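Student robotics > Simulation and coursework

Two-arm sort task: the robot picks the wrong tray and my grade depends on it

Posted by Treter, September 16, 2024

I'm in an intro robotics class and our team project is a simulated two-arm robot that has to put a cylinder into the tray of the same color. One cylinder, two trays, red and blue. A toddler would be done before lunch. We trained on 700 episodes and the robot goes for the blue tray almost every time, with what I can only call confidence. It grips fine and it lifts fine. Then it drops a red cylinder in the blue tray and looks finished.

Our camera sits behind the robot's head position. Batch size and learning rate are whatever the class handout said. The lab machine is ours until the end of September and we've used up most of the goodwill of the team next to us. Do we need more episodes? The handout says 1000 is "a comfortable number," without saying for whom.

Grendano
17 accepted replies

More episodes of the same thing will get you a robot that is wrong faster. Look at what you recorded before you record any more. My team had this last year and our data was badly lopsided: the teammate who did most of the driving liked blue, and the reset script quietly let him pick. We had 171 red episodes and everything else was blue. The policy had learned that blue was a good bet, and on our data it was.

Go through your log and sort the episodes by cylinder color. If they're uneven, throw out the extra ones or record until they match. Then check whether your reset ever swaps the trays. If red is always on the left, the robot may be learning places and ignoring color altogether, and you won't find out until the instructor swaps them at the demo. Ours did. He enjoyed it.

Sárközi

have you tried turning the learning rate down

Eneck

Learning rate won't fix this one. Grendano is right about the data, but I'd look at your start state first because it takes five minutes. Do these in order and stop when something looks stupid.

1. Reset the sim and save the first image the policy gets, at the size the policy gets it. Ours is below, with the red tray on the left, the blue one beside it and both hands open. Check that you can tell the tray colors apart yourself. The side of our cylinder renders nearly black and only the top is properly red, so if you shrink the image too far there isn't much red left to go on. 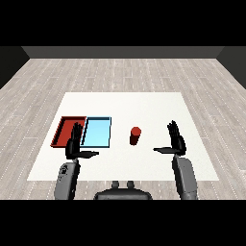

2. Run the same start state with the cylinder color changed and nothing else. If the arm takes the same path both times, it isn't using color, and you can stop blaming the gripping code.

3. Swap the trays and run it again. Write down which tray it goes to, by color and by side.

4. Only now touch the training settings. Change one at a time and keep the old checkpoint. We overwrote ours the night before the check-in and presented a very nice slide about it.

Treter, original poster

Did step 2. Same path both times. Sorted the log too, and I would like it known that I was not the one driving. Re-recording the red ones tomorrow.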